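Why Bridge Robots Have So Many Rules
Gremura Kids: How Things Work

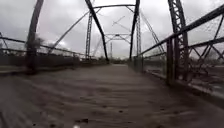

I write about robots that check bridges, and the question kids ask me most is whether the robot gets to decide what to do. Mostly, no! It has a rule book, and so do the people working with it, and the rules get really interesting when the weather gets bad. Think about an old steel bridge with a river running right over the part where you'd normally walk. Muddy water goes all the way across the deck, from one railing to the other, and you can't see what's under it. Is there a hole? A branch? A missing plate? You can't tell by looking, and a robot's camera can't tell either. So rule number one in my notebook is "If you can't see the floor, don't drive on it."

I learned that one in Setbridge, where I spent a January following an inspection crew and their little crawling robot. It's called Sabbagh, it weighs 17 kilograms (about as much as a four-year-old), and it has magnets in its wheels so it can climb up steel. I thought the crew would just switch it on and let it go. Nope. First came the checklist, and the checklist took longer than my breakfast.

What's on the checklist?

Is the battery full? Are the wheels clean? Does the big red stop button work? They press it every single time, even if they pressed it an hour ago. The robot has to freeze when they do. If it rolls even a tiny bit farther, it goes back in its box and stays there until somebody fixes it.

Then they check the weather. Every robot has limits for wind and rain, written down by the people who built it, and the crew isn't allowed to say "oh, it's only a bit windier than that." The number is the number. I asked what happens if the wind picks up halfway through. They bring the robot back, and the job waits for another day.

Who is in charge?

There are always 2 people. One drives the robot and looks at the screen. The other one is called the spotter, and the spotter doesn't look at the screen at all. The spotter watches the real robot, the real bridge and the real river, and can shout "stop" at any time. The driver has to stop right away and ask why later. I love this rule. I've tried it at home with my brother and it doesn't work nearly as well.

Can the robot do anything by itself?

Yes, some things! Sabbagh can follow a beam in a straight line, and it can take a picture every time it has moved the length of a ruler. On one climb it took 986 pictures. People couldn't do that without getting very bored and probably a bit dizzy. But when it finds something strange, like a crack or a spot of rust, it's only allowed to mark it. A trained bridge engineer looks at the picture and decides if it matters. The robot doesn't get to say a bridge is safe, and it doesn't get to open the road either.

There's another rule for when the robot loses its radio signal. Lots of steel can make radio signals go funny, and a truss bridge is pretty much a giant steel puzzle, with posts and beams and crisscross bars all over the place. If Sabbagh can't hear its driver, it must stop and hold on. No guessing, no wandering around looking for a better spot. It blinks a yellow light and waits.

Where do the rules come from?

Some come from laws. Some come from standards, which are big shared instruction books that lots of engineers agree on, so that a stop button means the same thing wherever you go. And some come from people writing down what went wrong. The crew at Stovholm keeps a notebook like that, and it had 147 notes in it when I got to look inside. One just says "check the rope BEFORE the robot is over the river." I have a feeling there's a story there, but they wouldn't tell me!

Try it yourself

Get a friend to be the robot, and put a blanket on the floor with a few cushions hidden under it. You're the driver. Before you start, write five rules together, and make one of them a stop word. The robot can only do what you say, and it has to freeze when it hears the word. Then give it a job, like fetching a sock from the other side of the room. Does your robot have to go around the blanket? What if there isn't a way around? Write down anything that goes wrong — then fix your rules, swap places and have another go.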